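Flindeline Artificial Stems, Hydrangea and Rose

Flindeline stems are sold by Gristside from our Onville store and by mail. They are made for vases, table settings and shop displays where fresh flowers are too much upkeep.

Hydrangea, light blue. Full round head on a long green stem, with dark green leaves below the bloom. Leaves can be turned or bent down to fit a narrow vase. Sold singly or in packs of 3.

Rose, red. Deep red bloom, tightly layered, with green sepals and leaves under the head. Thin stem with a wire core. Cut with side cutters, not scissors. Sold singly or in packs of 5.

Leaf sprigs. Loose greenery for filling gaps at the neck of the vase. Sold in packs of 3.

Stems are packed flat and the heads may look pressed when you open the box. Loosen the petals by hand and leave the stem upright overnight. Dust with a soft dry brush. Do not soak. Indoor use only, as the blue fades in direct sun.

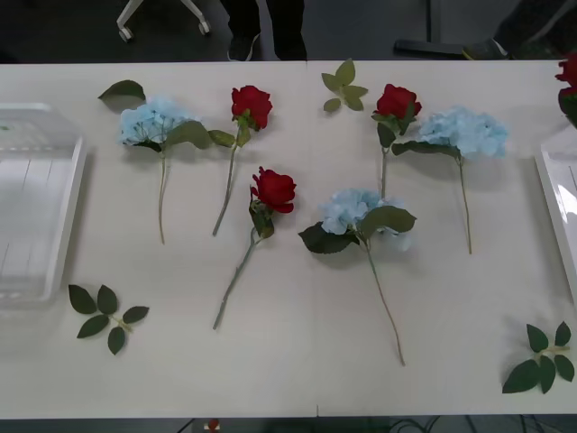 Light blue hydrangeas, red roses and loose leaf sprigs. Vase not included.

Orders placed before noon on Friday ship the same day. Other orders ship within 2 working days. Unused stems can be returned in the original box, but cut stems cannot.

For trade prices or larger quantities, write to Svenja Kälin at the Onville store. The cream rose is out of stock until May.

See also: Macedo glass vases, tall and short.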